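3.2 Table surfaces and everyday clutter

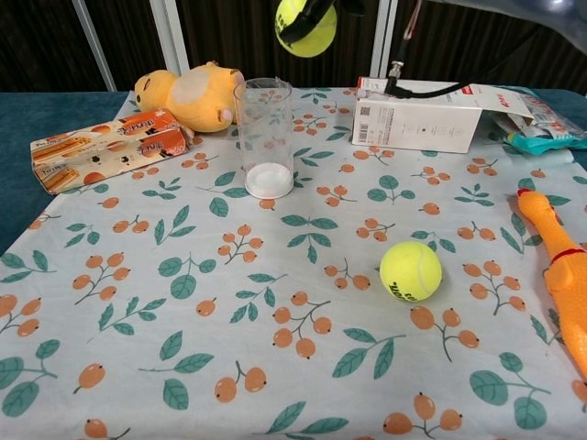 Figure 1. A table in the Tapley group, with mixed household items on a berry-print cloth.

3.3 What was left on the table

We asked each of the 20 households in the Marndale and Tapley groups to leave their main table as it stood in the middle of an ordinary afternoon. They were not asked to tidy first. The visits took place in June, and each table was recorded once before anything was moved.

The items were sorted under four headings: food and drink, packaging, toys and soft goods, and leads and small electrical parts. An item could be placed under two headings. A biscuit box was entered as both food and packaging, whether or not it had been opened, as the coders could not always tell from the outside. A drinking glass was entered as food and drink even when it was empty or nearly so.

Figure 1 shows a table with something under all four headings. There is a biscuit box, a tall clear glass with a thin white layer at the bottom, a yellow plush toy lying on its side, an open white cardboard box with a sheet of paper coming out of it, a crumpled plastic package and a black cable. All of them are on the far half of the cloth. The near half is clear. We call this pattern "pushed back", and it was found in 7 of the households.

In the interviews, people with pushed-back tables tended to describe the clear part as the working part. It was where they ate, wrote or folded washing. The far part was spoken of as a shelf. One respondent said that things went there "until I know where they live". Packaging stayed longest, and several respondents said they kept a box in case the contents had to be sent back. Toys were moved most often, usually at mealtimes, and usually to a chair.

3.4 Cloths and coverings

Tables with a cloth were treated differently from bare ones. Respondents with a patterned cloth were less worried about small spills and crumbs, and wiped down less often between meals. They also said that small things such as screws, pins and pills were harder to find on a busy print. In the table shown, the cloth has orange berries and dark teal-green leaves on a pale ground, and it leaves a strip of the darker surface beneath bare along the left side. Uncovered strips like this one were noted on the recording sheet but were not treated as a separate area, and anything resting on such a strip was counted with the rest of the table.

Where the coders disagreed about an item, the sheet was checked by a third person. Most disagreements were over loose paper, which one coder had entered as packaging and the other had left out. We kept it in whenever it was still attached to, or coming out of, a box.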